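Recording episodes on the Grastoven cell: frequently asked questions

Last updated 15/04/2025 by Simão Abreu. If your question isn't answered on this page, ask me. If it is, I will send you a link to this page.

What are we collecting?
Episodes. One episode is one attempt at one packing task, driven by a person from start to finish, with every camera stream and joint position saved along with it. The learning system, Nyanda, gets the episodes. You get a sore neck.

How many do you need?
The target for the bag tasks is 1,000. We have 263 that passed review and another 102 waiting for somebody to look at them. Yes, reviewing counts toward your hours. No, you can't review your own.

Do I need to know how to code?
No. You need patience and two working hands. Our best operator came from Benley, where she iced cakes. Our worst wrote the logging software, and he is answering your questions now.

I fumbled a grasp. Should I start over?
Keep going. If you recover and finish, mark the episode "recovered" and save it. Nyanda has to learn what to do after a bad grasp, and so far it has plenty of its own to practice on. If a part lands on the floor, stop and mark it "failed."

Why bags? Boxes are so much easier.
They are, and we had lovely results with boxes. Then Pimunix asked about bags. A bag has a different shape every time you pick it up, and the shiny ones throw the ceiling lights back at the cameras. Go slowly near the opening and don't try to make your episodes look alike. We want the range.

Why is the wrist video so blurry and tilted?
The wrist camera goes wherever the gripper goes, and people swing their arms. Some blur is fine. An episode is rejected for blur only if the reviewer can't follow the task in any of the views.

What will I see in the recordings?
A wrist view with a blue bag, then a head view over the table:
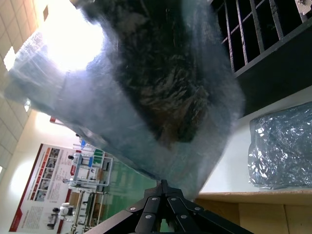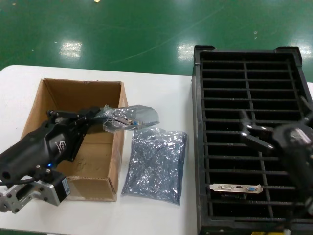

Can I label my episodes at the end of the day?
You can't, and we know because in December we let people try. We got 230 episodes labeled "bag." Write one plain sentence before you start the next attempt: what you moved, where from and where to.

Where do I report a sticky controller?
On the sheet by the door. Please say left or right.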